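Dellmont Robotics Club forum
Student projects > Sandbox task

Topic: Left gripper keeps missing the brick

jkulkarni
Posted Apr 29, 2025

We're stuck on the sandbox task for the June open day. The left arm has to find a toy brick on the sand, pick it up and drop it in the tray. On a bare table it does this well. On sand it comes down beside the brick or pushes it under.

We have 480 recorded runs with someone driving the arm by hand, and the policy was trained on all of them. Has any other group got further than this?

kobe_p
Are the 480 all on sand, or is that the table ones as well?

jkulkarni
Both. 2 sets mixed together, mostly table.

kobe_p
Then that's your problem. I'd throw the table runs out and record new ones on sand. We went up to 600 for the gravel task at Flidstead and it only started working near the end.

Verstraete_lab
I don't agree with throwing them out. The table runs still teach it the approach. What changes on sand is the height. The brick sinks a bit, the surface isn't level, and the arm goes to where the top of the brick would be on a table. Fix the height first, then see if you need more data.

kobe_p
You can't fix the height by hand if the sand is different every time.

Verstraete_lab
You can rake it between runs. Are you raking it?

jkulkarni
Not always. Amirhossein says we should leave it rough so the policy learns to cope, and Idalina rakes it whenever it's her turn to drive. So it's mixed.

idalina_g
I rake it because the rules sheet says the surface will be level on the day. No point training for hills we won't get.

amir_v
The sheet says level at the start. After the first pick it won't be level any more, and there are five bricks to move.

jkulkarni
Wrist camera, left hand, from run 1874 (the numbering carries on from last year's team). Red brick, and the arm was moving fast enough to blur the fingers.

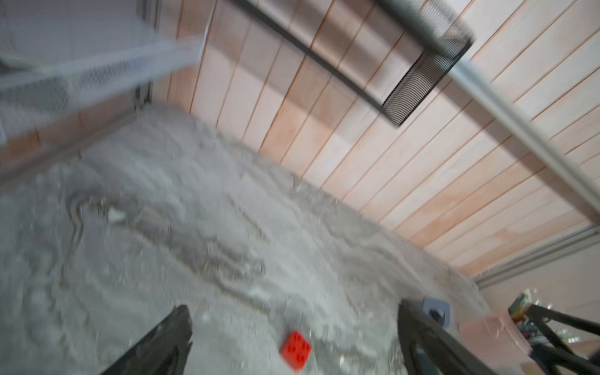
Josphat Were
I would slow the last part of the approach before changing anything else. If the fingers blur in the wrist view, the policy is working from poor pictures just when it needs good ones. We halved the speed for the final stretch and recorded again, and our misses dropped a lot. It does make each run longer.

kobe_p
Slower is fine for training but there's a time limit on the day.

Josphat Were
The limit is generous. Check it against your slowest clean run before you worry.

jkulkarni
OK. I'll halve the speed on the way down and keep the table runs for now. Idalina and Amirhossein can do half the new runs each, raked and not raked, labelled this time.

amir_v
Fine by me. Put the label in the file name though – the notes column in Prilulel gets lost on export.

idalina_g
Agreed on the file names. I still think we should rake.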